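Teaching Two Arms by Remote Control
October | Staff writer

The operator who runs the two-arm bench at Illbridge came to it from packing work. She had never used a robot before. Her first week went on lifting one object and setting it down again, first with the left arm, then with the right. 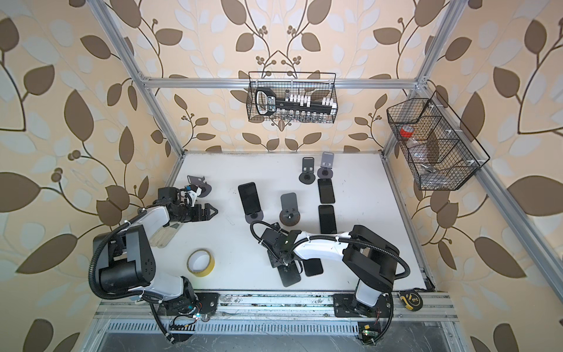
"You want it dull," she said. "If I do something clever with my wrist, the arms learn something clever, and then they do it at the wrong time."

The current job is putting smartphones on stands. She drives both arms by remote control, and the software, a package called Korletey, records every move along with the camera view. A set is 200 runs. She gets through 17 in a good hour and 9 in a bad one.

Most of the trouble comes from the stands. One that has tipped over has to be picked up by the plate and turned, and that often means passing it from one gripper to the other. "With my own hands I wouldn't think about it," she said. "With the grippers I have two fingers a side and I can't feel anything. I go by what I see."

She throws out any run where she stops to think for long. Mistakes she fixes right away are kept. A phone that slips and gets picked up again is useful, she said, and the team at Dimine, who train on the data, have asked for more of those.

They tried guiding the arms by hand earlier in the year. It was quicker to learn, but her sleeves kept getting into the camera view. She went back to the remote after 12 runs.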